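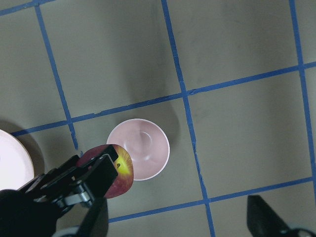 Wrist view, apple in the left gripper over a pink bowl. Plate at far left.

12 April 2024. Kitchen chores, table B. Present: M. Dobos (writing), P. Prajapati on the pendants, R. Sibiya on scoring.

Purpose of the session: decide whether the put-away task is good enough to show Koletti in July, or whether we go on telling them that fruit is a demo and dishes are a product. Their kitchen at Skelville has one person on evening shift who clears, sorts and lids everything. They want to know which parts of that job we could take over. My answer before today was "very little." It has moved slightly.

Setup. Both arms on, parallel grippers, standard fingers. Blue tape grid left as it was after the last recalibration. Force limit on closing unchanged. Policy is the Graveck checkpoint Pascal trained on the larger set (3,000 episodes, mixed fruit and crockery). No tuning on this table.

Task 1, apple into bowl. 44 attempts, 23 clean. Clean means released inside the rim, bowl not shifted past its own cell, no second try. Refilwe was strict and I agree with her. If we allow one retry the number looks a lot better, but a person clearing a table does not retry half the time and Koletti will notice.

Failures sort into two kinds. The larger group is early release: fingers open while the apple is still over the rim, it touches the edge and rolls. The smaller group is grasp height. The gripper closes above the widest part of the fruit and squeezes it downward out of the fingers. Both get worse with the bowl close to a tape line. Pankaj thinks the policy reads the tape as an edge. I am not convinced. Worth one run on bare paper before we argue about it further.

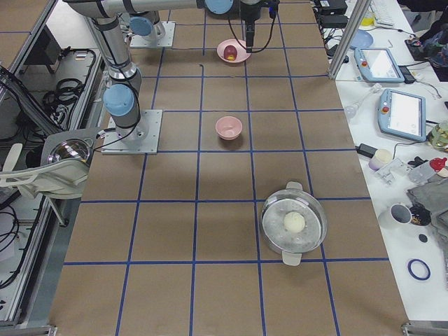 Table B from the fixed camera, two pink bowls and the steamer pot with its lid on.

Task 2, steamer lid. Lift the glass lid by one arm, hold, take out the bun with the other, replace lid. 14 attempts, none complete. Best run got the lid up and held it level, then the second arm stopped short of the bun and waited until timeout. Depth through the glass is poor, as expected, but it stayed poor with the lid out of the way, so glass is not the whole story. Pascal suspects the perforated insert. He will pull the depth logs.

Replacing the lid is worse than lifting it. The policy lets go when it feels contact and does not check for seating. A person would give it a quarter turn and know. We have no equivalent. Shirley Tremblay suggested a small press-down and wiggle, scripted, after release. Ugly, but I would take it.

Task 3, shallow plate in place of the bowl. Not scored, we ran out of time. Impression only: early release matters less with no wall to hit, and the apple is more likely to roll once it is down.
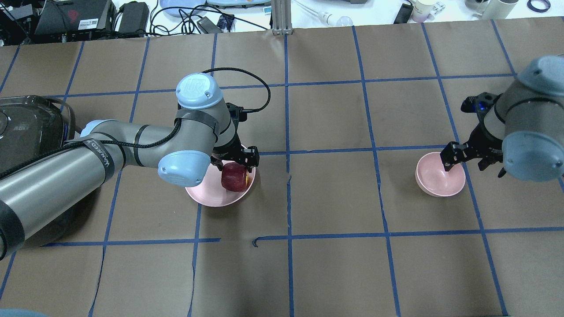

Timing. A clean apple transfer takes several times as long as it takes Refilwe by hand, and she was not hurrying. Most of the loss is the pause before the descent. Garg had the same pause on their cell and cut it by shortening the action chunk, at some cost in smoothness. Try it here with the force limit lowered first.

What I would tell Koletti today: single firm items into open containers, slowly, with somebody nearby. No lids. Stacking not tested. Anything soft, ask again in July.

To do
Pankaj: bare paper run, same bowl positions, same count.
Pascal: depth logs for the insert, lid on and lid off.
Shirley: scripted press on the lid, keep it out of the policy.
Me: write to Skelville and ask what their pots look like. If the handles are on the sides and the lids are steel, half of task 2 is the wrong problem.

Pendant 2 dropped its connection once during task 2. Restarted, attempt not counted.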